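Fenavside County Forum > Local Government > Records and Meetings

Thread: County released the Trovis outage file, 2287 pages, mostly black

ledger_left
The county answered my records request on the August dispatch outage. The request asked for all correspondence between the Office of Emergency Communications and Trovis for the month, plus the after-action report. I got a single PDF of 2287 pages. The cover letter cites the deliberative process exemption and the security exemption, and it does not say which one applies to which redaction. The after-action report is listed in the index and withheld in full.

Two questions. Can they withhold a final report as deliberative? And is a blanket citation enough, or do they owe me a page-by-page log?

mtn_clerk
I worked in a records office in a different county, same state. On the first question: a draft can be deliberative. A final report that the agency adopted as its position generally can't be. What matters is whether anybody adopted it. If the board voted to "receive and file" it, the county attorney will say receiving is different from adopting.

On the second, the statute says the denial must state the basis "for each record or portion withheld." Most offices read "portion" loosely until they are appealed.

Orrin_T
Receive and file is adoption if they then acted on it. They amended the Trovis contract the next month and the staff memo quotes the report's recommendations. It's in the public agenda packet. You can't quote the report as the reason for spending money and then call it pre-decisional.

mtn_clerk
I would argue that too. I wouldn't count on winning it. The memo quotes two recommendations, and the county will offer to release those two and nothing else. I have seen that offer made.

ledger_left
Is the memo item 4 on the consent calendar? I found the agenda but the attachment link is dead.

Orrin_T
Yes, item 4. The attachment moved when they switched document hosts to Wellimance. Search by resolution title in the new portal. The old links were never redirected.

halfpint_quorum
Before everyone drafts an appeal: the security exemption for 911 infrastructure is legitimate. Failover configuration, trunk routing, physical locations of backup sites. I don't want that posted here and neither should you. Some of those black boxes are correct.

ledger_left
No argument. Page 611 is an email with the subject line visible ("Re: lunch Thursday") and the body redacted under, apparently, infrastructure security.

halfpint_quorum
Fine, that one is probably not trunk routing.

J_Krajewska
Jarosław Krajewska here. I have filed a number of these appeals with the county and lost some of them. Order matters more than argument at this stage. What I would do:

1. Check your clock. The internal appeal period runs from the date of the denial letter, not from the date you opened the PDF. Here it is 40 calendar days. Weekends count. If the last day is a weekend or county holiday it rolls to the next business day, but don't use that.

2. Ask for the log in writing before you appeal, and keep the request to one paragraph. Quote the "each record or portion" language and ask for the exemption claimed, page by page. Asking does not stop the clock. If they send the log, you can narrow the appeal. If they ignore you, attach the unanswered email as an exhibit.
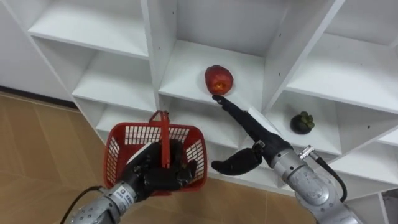
3. Split the appeal in two. The after-action report is one appeal and the email redactions are another. Filed together, the hearing officer tends to order a partial release of the easy emails, mark the matter resolved, and leave the report alone. That happened to me on the Lagman bridge inspection file.

4. For the report, ask for segregable factual material in the alternative. A timeline of when calls failed is fact. The recommendation to replace a vendor is opinion. Even if the opinion stays withheld, the facts should come out.

5. Don't characterize motive. Leave out "cover-up." The hearing officer works down the hall from the people you are describing.

Orrin_T
Disagree with 3. Two appeals means two hearing dates, and the county gets to see your argument on the emails before you make it on the report. I filed mine as one with separate headings and asked for separate findings. Got them.

J_Krajewska
Which hearing officer? The current one does not issue separate findings unless the matters carry separate numbers. I asked and was told so in writing. The previous one did.

Orrin_T
Previous one. Conceded on that point. I still think the facts-versus-opinion request belongs in both.

J_Krajewska
Agreed. Put it in both.

dunmore_vic
Why go through the internal appeal at all? You can go straight to court in this state.

mtn_clerk
You can. The filing fee isn't refundable if the county hands over the pages the day before the hearing, and under our statute attorney fees are discretionary unless the court actually orders release. The internal appeal is free. It also gives the judge a written decision to look at. The county's position is usually weaker once somebody has had to write it down.

dunmore_vic
Or they use the time to fix their reasoning. The denial as it stands is bad on its face, no log and no page citations. An internal appeal lets them repair it. I'd take the bad letter to court.

mtn_clerk
That's a fair reading if you already have a lawyer. ledger_left, do you?

ledger_left
No. I have a printer.

Status: found the staff memo in the Wellimance portal. It cites "Report, section 2" as the basis for the additional support hours. I sent the log request this morning using the statutory wording, no adjectives. Appeals will be filed under separate numbers whether or not they answer.

halfpint_quorum
When you get the timeline section, check it against the board minutes. The director gave the start time of the outage verbally at the September meeting and the vendor letter in the packet has a different one. I never saw that reconciled.

ledger_left
Do you have the page for the vendor letter?

halfpint_quorum
Last attachment in the packet, unnumbered. The time is in the second paragraph.

ledger_left, December 20, 2025
Log request acknowledged, no log. Both appeals are in and stamped. The clerk assigned consecutive numbers and asked if I wanted them consolidated. I said no and she wrote that on the receipt. Will post the hearing dates when they are set.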